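Shea Butter Extraction by Hand: Yield and Storage
Student project report, Apr 18, 2018

The project compared two ways of getting butter from shea kernels at home, using kernels bought dried from the importer Jirata.

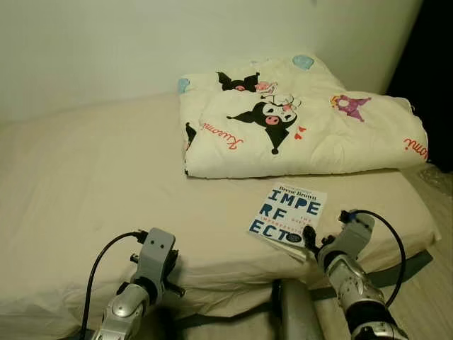 The shea tree grows across the dry savanna belt of Africa. Its fruit has a thin, sweet pulp over a single nut, and the fat is in the kernel. Kernels for this project were harvested in September and arrived shelled.

Each batch was crushed, roasted and ground to a paste. Batch A was kneaded with water until the fat rose as a pale foam, then skimmed and boiled down. Batch B was pressed in a Tovix hand press without added water.

Results
Batch A, 83 g of butter, smooth, mild smell
Batch B, about 18 g less, darker, with fine solids

The press cake from B still felt greasy, so the press probably left fat behind. A second pressing was not tried. Kneading took 2 hours and the water temperature was hard to hold steady.

Samples were kept in closed jars for 9 days. Neither smelled rancid at the end, but the period is too short to say much about shelf life. Free fatty acids were not measured.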